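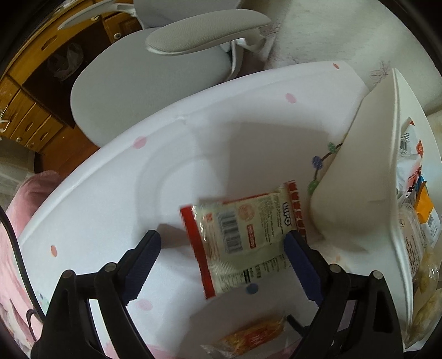
4 Nov 2023
by Drita Milošević

Woke at six with the firm intention of being a person who has people over. By half past I had talked myself down to a person who owns a snack dish, and the rest of the day was spent in that smaller role.

The dish came from my mother. It is white, it is shiny, it has a divider standing up in it like the wall in a duplex, and it is covered in polka dots, pink mostly, with the odd salmon one and a blue-gray one that must have been somebody's idea of restraint. Near the divider it gives up on dots and goes in for a bit of floral. Two decorating philosophies in one dish, and only a small slope of plastic or whatever it is to keep them from fighting. I have been meaning to dislike it since September, when she handed it over in a bread bag and told me it was "for when your friends come." There was a pause after "friends" that I have thought about a good deal.

So, friends. Book group is at my place tomorrow night for the first time, the excuse of the bathroom ceiling having finally run out. I am told the others do a cheese board. Paulette apparently did figs. I don't have a board and I don't trust figs, and what I do have is a cupboard of individually wrapped snacks, bought over several months at the import place on Kincaid, where I go when I've had a bad afternoon at work and come out with a full bag and no clear memory of choosing anything.

There's one with UFO printed on it. I have no position on UFOs, but I respect any snack that puts its cards on the table like that. The wrapper is pale with red zigzag ends and a round orange-red logo, and the back is solid tiny print, more reading than I managed of this month's novel. I tried to get through it over coffee to find out if there were nuts. Marian can't have nuts. I held it up to the window, then under the stove light, then took a photo with my phone and made it bigger, at which point I had very large print that I still could not make sense of. Marian can have crackers.

Then there are the little yellow and orange ones, wrapped like a firecracker and about as easy to open quietly. I've tested this. You cannot eat one during a phone call. My manager at Stadanix once stopped in the middle of a sentence on quarterly targets to ask if I was near a fire.

Spent far too long on the question of which side of the divider gets what. My first thought was sweet on the left, salty on the right. That was fine until I realized I'm not sure which some of them are. The packaging is cheerful across the board and gives nothing away. My second thought was by color, and everything turned out to be orange or red or on its way there, so one side was full and the other held a lonely cream-colored packet that looked as if it had been sent out of class. My third thought was to mix the lot and call it abundance. I went with abundance, took a step back, and it looked like the bottom of a purse.

Mom called at ten, in the middle of abundance. She is 68 and has never once called at a time when I was doing something I could describe with dignity.

"What are you doing?"

"Arranging snacks."

"In the dish?"

"In the dish."

A silence in which I could hear her being pleased. Then she asked if I had washed it. I said yes. I then washed it.

While it was draining I dealt with the table, or with the thing on the table. It's a good round table under there. I remember it well. But I bought a cover for it from Wundard last spring, a shiny patterned sheet that I was assured would lie flat in a day or two, and ever since then I've been living in the day or two. I tried books on it. I tried the hair dryer on low, as advised by a stranger on the internet with a lot of confidence and a picture of a perfect table that I now suspect was a different table. It's flat enough for a mug. It is flat enough for a mug if you keep a hand near the mug.

I did consider taking it off for the occasion. The trouble is the ring underneath, left by a candle I was given as a safe, clean-burning alternative to the kind of candle that leaves rings. So the sheet stays on, and if anyone asks I'll say it protects the wood, and I won't say from whom.

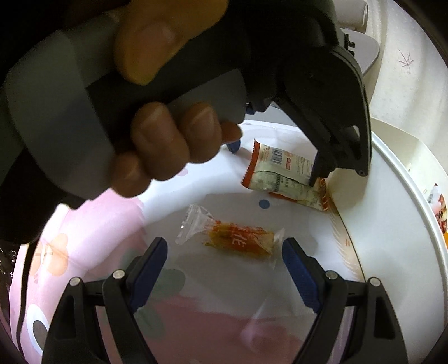 Laid two of the snacks straight out on the sheet to see if I could get away with no dish at all. There's a look people do now, where the food is just strewn down the middle of the table and everyone behaves as if it fell from a tree. It needs linen, I think. It may need olives. On my table it looked as though someone had come in with shopping and been called away. The pattern and the wrappers also went at each other in a way that made my eyes tired, and the crinkly ends throw off so much glitter under the ceiling light that I could imagine Paulette shading her face. Back in the dish they go, when it's dry.

I will say that the firecracker one photographs well, if a person were inclined that way. It fans out at the end like a small dress. The bigger packet landed face down and stayed there all through my second coffee, showing its barcode and a seam up the middle, with the attitude of someone who has turned over in bed to make a point. I know how it feels. I turned it right side up eventually, out of courtesy, then I ate it, then I remembered it was for guests.

This brings me to the difficulty of the day, and I had better get it down while I'm being frank. Supplies are going down. I weighed the big bag this morning on the kitchen scale for no reason I can defend, and it came to 515 grams. I weighed it again after lunch, and it came to 499. I live alone. The cat is not a suspect, having no thumbs and no interest in anything that hasn't recently been a chicken. I've moved the bag to the top of the wardrobe, where I would need the step stool to get at it, and I've put the step stool in the hall closet behind the ironing board. This is what I imagine banks do.

Afternoon: went out for drinks to go with all this. I don't know what goes with UFO. The young man in the store suggested something dry, so I bought the one with the nicer label and a big bottle of the fizzy water Marian likes. Ran into Mr. Abbot from downstairs, who asked if I was having a party. I said no, a book group. He said what book, and I found I couldn't remember the title, only that there's a lighthouse and that I'm on page fifty and somebody's brother has already been unforgivable twice. He said it sounded good. He's a kind man.

I really should be reading it. That would be the normal use of a Saturday-type evening before a book group, and I had the chair all set up and the lamp on and the good blanket. Then I thought I'd just change the filter in the water jug, so nobody has to drink what I drink. It's a Filtent jug, bought on the promise of "mountain clarity," and the new filter has to be soaked, then shaken, then run through and thrown out, then run through again. The instructions show a woman doing this with a radiant smile. I did it with a wet sleeve. The water tastes the same as before, but I feel I've suffered for it, and I expect that comes through in the glass.

Then chairs. There will be eight of us if Joan brings her sister. I own four chairs and a piano bench, no piano. The desk chair can come in, provided whoever gets it doesn't mind sinking an inch every few minutes. The laundry hamper has a lid. I sat on it to test and it made a remark. I'll take that one myself and lean forward a lot, as though gripped by the discussion.

Back to the dish last thing. It's dry now, sitting on the table looking like Easter. I put the snacks in again with no system whatsoever, just handfuls, and pushed a few up against the divider so you'd get a glimpse of the flowers. It looked all right. It looked nearly like something a person would do on purpose. I left it, turned off the light, and turned it on again to move one orange packet away from another orange packet.

Mom texted at nine: "Send picture of dish." I sent one. She wrote back, "Where is the lid." I have never seen a lid. I've looked in the bread bag, which I kept, and in the cupboard where bread bags go, and there's no lid. I asked her if there had been one and she says of course there was, what would be the point of it without one, they'll all go soft. I pointed out that they're individually wrapped. She said, "Then what do you need the dish for," and went to bed.

Page fifty-one. The brother is back.

Last updated: the same night, to add that I've been to the hall closet and the stool is easier to reach than I thought.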